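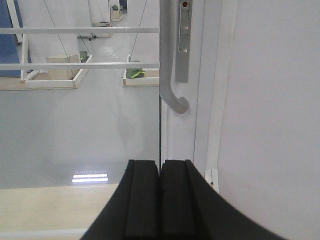 Tallumero window inserts, worth it or snake oil?

draftyhall
Posted January 29, 2018
Got a flyer from Zekier, the outfit that sells Tallumero inserts over in Baysal. Clear panel in a frame, goes on the room side of your existing window, and the flyer says it will "stop 90 percent of window heat loss." I have a hard time with that number. Ninety percent compared to what? Single pane with a hole in it? Their rep couldn't tell me either, he just kept going back to how quiet it gets.
House is from the fifties, single pane with aluminum storms. Has anybody on here paid for these with their own money?

plumbob
Posts: 3,264
No, and I wouldn't. A window you already have storms on isn't losing what they want you to think it's losing. Check your attic hatch first. I have said this in every window thread on this board and I will keep saying it.

mrs_k_upstate
I have inserts, a different brand, on the north side of the house. The bedroom is more comfortable. Did my gas bill go down? A little, but that was also the winter I got a new thermostat and stopped heating the sewing room, so I couldn't swear to any of it.

draftyhall
> Check your attic hatch first
Attic was done last year. The hatch has weatherstrip and foam on top. I'm asking about windows.

plumbob
Then rope caulk. A couple of bucks a window and you peel it off in April.

elikvale
Rope caulk looks terrible and the dog eats it. I put in two of the Tallumeros. I'll say the fit was good, and I'll also say the "tool-free install" is nonsense if your opening is out of square, and whose isn't. I had to shim the bottom of one and send the other back to be remade. Zekier charged me $75 for the remake because I was the one who measured. It's in the paperwork if you read down far enough.
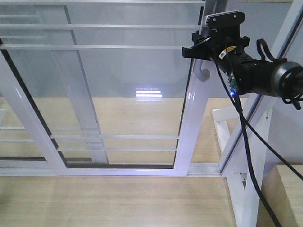 The other thing is where you keep them in summer. You can't lean them just anywhere, and they scratch if you wipe them with a paper towel. Mine go behind the guest bed with a sheet between them. As for heat, the draft I used to feel at the desk is gone. I never measured anything so I'm not going to quote you a percent.

draftyhall
Thanks, that's more than I got from the rep. Did you get condensation between the insert and the old glass?

elikvale
Some, on the really cold mornings, mostly on the one I shimmed. Gone by lunch.

plumbob
Condensation between the panes means house air is getting past your seal. So it isn't sealed. So what did you pay for?

elikvale
I paid for my feet to stop being cold, Bob.

mrs_k_upstate
Ours did that until we pushed the gasket in tighter at the corners. Also is anybody going to mention doors? We had a glass door to the back porch that leaked worse than all the windows put together. A new sweep did more than the inserts. 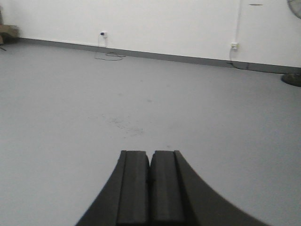

draftyhall
Good point about doors, ours has a gap at the latch side I can get a quarter into. What about the warranty? The flyer says 5 years "on materials."

elikvale
Frame and panel only. The gasket is a "wear item." Guess which part goes first.

plumbob
There it is.

glazeddonut
I don't agree with Bob on this one. Old aluminum storms leak like crazy, half of them don't even close all the way. An insert on top of that is going to do something. I just don't believe 90 percent, and I wouldn't do the whole house at once. Buy one for the worst room, live with it through a cold spell, then decide.

plumbob
Or spend the same money on a blower door test and find out which is the worst room.

draftyhall
OK, I'm going to ask Zekier in writing what the 90 is measured against. If they answer I'll post it. Sweep for the back door in the meantime.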